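Elludari Suspends Multi-Finger Handling Trials After Hand Fails to Release

Thu 30 November

Elludari has suspended trials of its multi-finger robotic hands at the Cunetti site following a fault in which a hand remained closed after receiving a command to open. No one was injured. The company said the suspension applies to all six workstations in the trial and will remain in effect until a review of the hand control software and the release procedure has been completed.

The fault occurred during a routine handling sequence in which the robot was to pick up a padded test part, carry it to a second position and set it down. The pickup and transfer were carried out normally. At the set-down position the thumb did not move away from the part, and the arm began its return travel with the part still held. The operator on duty pressed the emergency stop after the part struck the edge of a fixture. The fixture was bent and has been replaced. The part was scrapped.

According to the preliminary report, the hand controller had recorded the release as complete although the thumb joint had not reached its open position. The arm controller relied on that record and proceeded to the next step. Under the procedure then in force, the two systems were not required to confirm the position of each finger independently before the arm moved.

Elludari began the trials in February to determine whether hands with several jointed fingers could take over handling tasks now performed with simpler two-jaw grippers. The hands are supplied by Guerreiro and are mounted on arms already in service at the site.
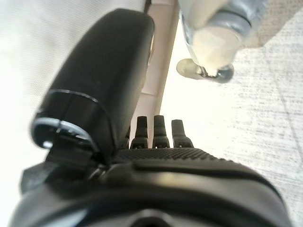 A multi-finger robotic hand at work in the handling trials.

The hand involved had completed 1,429 pickup cycles before the fault. A search of the stored logs has since identified earlier occasions on which the thumb joint was slow to report its position. On each of those occasions the joint reached its open position before the arm moved, and no alarm was raised. The company acknowledged that the delays should have been noted during the weekly log check and said the check had been limited to recorded alarms.

Technicians have removed the hand from its arm and returned it to Guerreiro for inspection. Initial findings point to wear in a connector serving the thumb joint, which may have interrupted the position signal as the wrist turned. Guerreiro has asked that the same connector be examined on the remaining hands before any of them is powered again. The inspection is expected to take roughly 40 working hours.

The site safety office has also reviewed the emergency stop. The stop performed as designed and the arm came to rest within its permitted distance. The office noted, however, that a hand which loses power while closed keeps its grip, and that the written instructions did not explain how a held part should be removed. Staff waited 63 minutes for a technician who was trained in the manual release. Revised instructions have now been posted at each workstation, and every shift assigned to the trial will include at least one person qualified to carry out the release.

Three changes will be in place before the trials resume. The arm will not leave a set-down position until each finger has reported that it is open. A slow position signal from any joint will stop the sequence and raise an alarm — including where the joint later reaches its correct position. Travel speed following a release will be reduced for the first part of the return movement.

Production at the Cunetti site has not been affected. Parts scheduled for the trial workstations are being handled with two-jaw grippers, and deliveries to Ullelura are proceeding as planned. Ullelura has been informed of the fault and will receive a copy of the final report.

No date has been set for a restart. Workstations will be returned to the trial individually, each after a supervised run without parts and a second run with padded test parts. Employees who have observed slow or incomplete finger movement during the trials, including movement that corrected itself, are asked to report it to the site safety office.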